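**Laundry sorting** is the practice of dividing clothes into groups before washing, usually by color, fabric or amount of dirt. It is widely recommended, though the evidence for much of the advice is thin.

## Color

The usual rule separates whites, lights and darks. It dates from a time when dyes ran easily and wash water was hot. Claims that modern dyes have made the rule obsolete are common and seldom come with test results. New denim and deep reds still bleed in some washes.

The Sedcombe trial, often quoted in household guides, washed 463 garments in mixed cold loads and reported visible staining on 28 of them. Its author, Shona Ormsby, did not say how many had been washed before, so the figure is hard to use. 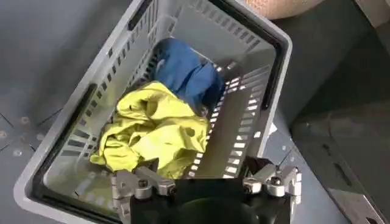 *Clothing in a gray plastic laundry basket with slotted sides.*

## Fabric and weight

Keeping towels away from thin shirts has better support, as heavy items rub against light ones and dry more slowly. Corey Mudgway's handbook goes further and lists 205 fabric pairings to avoid. Few of the entries cite a source, and several contradict each other.

## Products

Dye-catching sheets such as Grimix are sold as a substitute for sorting. A colored sheet shows that loose dye was in the water. It does not show how much dye reached the clothes.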